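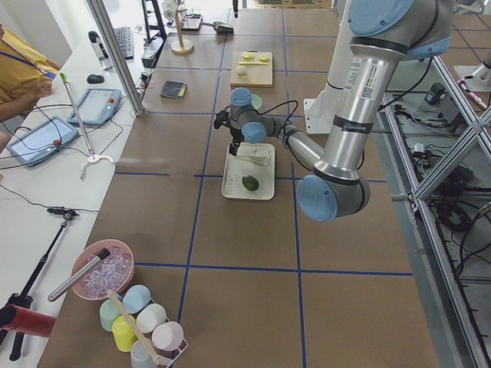
Food Waste in Shared Student Kitchens
Project report, Sabine Wendt
2 August 2020

1. Background

The Plirkanside residence has 3 shared kitchens on each floor. Residents buy their own groceries and share the fridges. The housing office pays for trash pickup by weight and wanted to know how much of it was food that could have been eaten. I took this up as my term project.

2. Method

I asked residents to put food scraps in a separate bin and fill in a short form when they threw something out. The form asked what it was, whether it had been opened, and why it was being thrown away. I weighed the bins every evening on a kitchen scale. Peels, bones and coffee grounds were weighed separately and are left out of the totals. 80 residents signed up.

3. Results

I collected 173 forms. Bread was listed most often, followed by salad greens and cooked rice. Most of the fruit had been cut and then left in the fridge uncovered. The usual reason given was "forgot it was there." Large packages came second. Several people wrote that the Rinaldi store on the corner only sells bread in full loaves.

4. Problems

Two bins were emptied by the cleaning crew before I could weigh them, so those days are missing. People who signed up may also waste less than people who did not.

5. Next steps

I want to repeat the count in October, when the building is full, and add a labeled shelf for food anyone can take. The Skivden residence already has one.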